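Last updated: October 20, 2024

Progress report to the Kermont Fund
Lalholm Mending and Textile Reuse Program
Submitted by Mogens Gunnlaugsson, Program Manager

This report covers the period since the second grant payment was received in July. The program remains on schedule and within the approved budget.

Collection. The drop-off point at Lalholm Library has been joined by one at the Bitar community center. Together they took in 910 kilograms of clothing and household textiles. Cotton and denim continue to make up most of the weight. Coats were fewer than planned for, and we expect more of them once the cold weather sets in.

Training. Forty residents completed the basic mending course, which runs over four evenings. The waiting list for the next course is full. Two participants have asked to train as instructors, and we propose to pay their course fees from the existing training line.

Premises. The lease on the Palix Street workroom has been renewed on the same terms. Repairs to the rear door are complete. The landlord has not yet replied to our request for better lighting over the cutting tables. 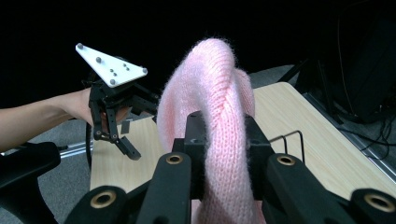 Sorting standards were revised during the period, and staff now grade each item by fiber and condition before it is priced. Knitwear has taken the most time. A soft, slightly fuzzy knit like the pink one, with its rows of stitches still clear, can be graded by eye, while felted pieces must be checked by hand. The written guide will be sent to the Fund when the knitwear section is finished.

Spending. Costs for transport were below budget and costs for thread and needles slightly above. We request approval to move the unspent transport amount to supplies.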